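3.2 Household survey and furniture inventory

The survey covered four settlements in the district: Jitero, Farkora, Haruna and Kevside. Households were drawn from the water committee lists, which were the most complete records available to us. Of the 300 households approached, 285 agreed to take part and completed both visits. The remaining 15 either declined or had moved away before the second visit in November.

At the first visit, the interviewer asked the head of the household to name every room in regular use and to say what was done there in the morning, in the afternoon and after dark. At the second visit, the same interviewer recorded each piece of furniture by type, main material and position within the room. Position was coded as wall, corner or center. A table was coded as center only if a person could walk all the way around it without moving anything else. This gave 3,824 items in total, of which a little over 3,000 could be matched to an activity named at the first visit. Unmatched items were mostly stored goods and were left out of the models in Section 4.
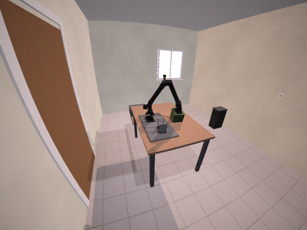 Figure 2. A table in the middle of a room with a tiled floor.

Coding disagreements were more common for position than for type. Benches caused the most trouble, as many of them are moved outdoors during the day and brought back in at night. We coded benches by where they stood at the time of the visit and noted the hour. Stools were counted but given no position code.

Floor finish was recorded in five classes: earth, cement, tile, wood and other. Earlier work on room use in the region treated floor finish as a stand-in for income. We kept the two apart. In Farkora, several low-income households had tiled one room and left the rest in cement, and the tiled room was nearly always the one used for guests. Income was taken from the interview and grouped into quartiles within each settlement.

The interviews were carried out in the language preferred by the household. Somtochukwu Adeyemi translated the forms and Bukola Chukwu checked them against the original wording. Two questions on sleeping arrangements were reworded after the pilot in Kevside, and the pilot answers to those questions are not used here.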